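News > Research > Robotics

Two-arm robots get better at clearing tables when the booth keeps changing

A robot trained to handle dishes in one booth often does worse when the tablecloth is swapped. Researchers at Clalen, working with the equipment maker Fultex, reported on Tue 18 June that changing the surroundings during training removes much of that loss, even when the total amount of training stays the same.

The work was done under a project named Handis, which studies tasks that need two hands. Its first set of tasks is table clearing: picking up plates, passing them from one gripper to the other, and adding them to a stack in a tray. The robots learn from demonstrations. A person steers both arms through the task while the cameras and the joint positions are recorded, and a control model is then trained to reproduce the movements from the camera views.

Collection began in January. The group recorded the same number of demonstrations under two plans. In the first, all of them came from a single booth with plain gray walls and a plain table. In the second, they were spread over 8 combinations of wall covering and table covering, including brick prints, wood prints and floral patterns. Plates, trays and arm positions were drawn from the same pool in both plans.

The prints were chosen to be busy. Flowers, lines and strong edges on a tabletop can be taken for the rim of a plate, and slanted patterns on a side wall can throw off a model that has come to use the wall as a guide to distance. Crumbs on the table were also allowed.
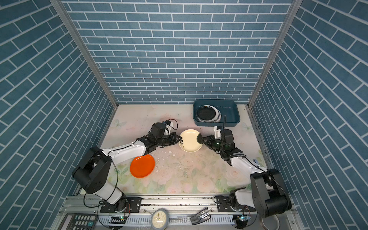
Both grippers on the rim of a plate in a booth with brick-pattern walls, with the tray of stacked plates at the back. Photo: Handis project/Clalen

Holding a plate with two grippers is the hardest part of the task for the model. If one arm pulls a little before the other is ready, the plate tilts or slips. Cameras on the wrists give a close view of the rim, but at that distance most of the rest of the view is table. The group thinks this is why a new tablecloth matters so much: a model that has only ever seen one surface close up has no reason to ignore it.

Each model was then tested 100 times in a booth with coverings that had not been used in training. The model from the single gray booth finished 41 of its runs. The model from the mixed booths finished 78. A run counted as finished only if the plate ended up in the tray without being dropped and without a person stepping in.

In the plain gray booth the order was reversed, but by a small margin. The single-booth model finished 5 more runs than the mixed one. The report describes this as the price of spreading the same number of demonstrations over more settings, and says it would probably shrink with more data. That has not been tested.

Most of the failures that remained were in the handover. The mixed model sometimes closed a gripper too early on thin plates, and it had trouble with plates that were dark in the center when they lay in shadow. Changing the walls and table did little for either problem. The group plans to add a simple force reading at the fingers in the next round.

The coverings themselves are printed sheets, and changing a booth takes two people less than half an hour. The aluminum corner posts and the rail that carries the arms stay in place, so the arms do not have to be calibrated again. Diekmann, which runs a second set of booths for the project, repeated the test with its own operators and found a gap of similar size between the two plans, with lower scores overall. The report puts the lower scores down to slower operators and a different set of plates.

The results apply to one kind of arm and one family of tasks. All testing was done in booths, and none in a working kitchen or dining room, where lighting changes through the day and people walk past. Cups and bowls are next on the list, followed by cutlery.

The report lists 141 plates, trays and covers used in the work, with sizes and materials, so that other groups can put together a comparable set. The recordings from the mixed booths will be released once they have been checked. Recordings from the Diekmann site are not part of that release.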